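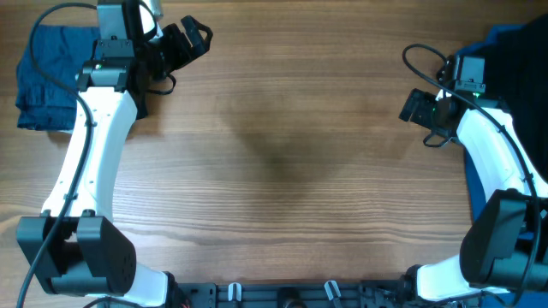

The two-arm station at Tidthorpe, with dark fabric at either side of the table.

Progress report to the Mesar fund, laundry handling work
May 27, 2025
Prepared by Lauri Nurmi

You asked for a plain answer on whether the arms can take over any of the folding at the Tidthorpe shop. My answer for this period is no, and I would not plan the fall budget as if that were about to change.

We ran 188 attempts at the basic job: pick up one cloth from the side of the table, bring it to the middle, spread it and fold it in half twice. The arms finished 93 of them without a person stepping in. That is better than in November, when we could hardly get a corner lifted. It also means a member of staff had to stand there the whole time, and she can fold a towel herself in a few seconds.

Most of the failures come at the pickup. A cloth lying in a heap has no obvious corner, and the grippers often close on two layers or on nothing. Dark cloth is worse than light. The wrist cameras lose the edge where one dark piece lies on another, and Nindix, who supply the software, have no date for a fix. Their sales sheet still says "ready for the shop floor." I have asked them to stop sending it to our staff.

Once a cloth is flat, the folding itself is decent – I will give them that. The second fold drifts, but a customer would probably accept it.

Hämäläinen replaced the cable on the left arm under warranty. We lost 9 working days to that, which we have not made up.

Spending is at around 50 percent of the grant, close to plan. The extra table we asked for has been dropped.

Next period we will stay on single cloths and leave shirts alone. The proposal promised shirts by the end of the year, and I would like your agreement to take that line out. I would also like the next set of trials timed against a person doing the same pile, with the resets counted. Nindix prefer to leave the resets out. I do not think we should accept figures on those terms.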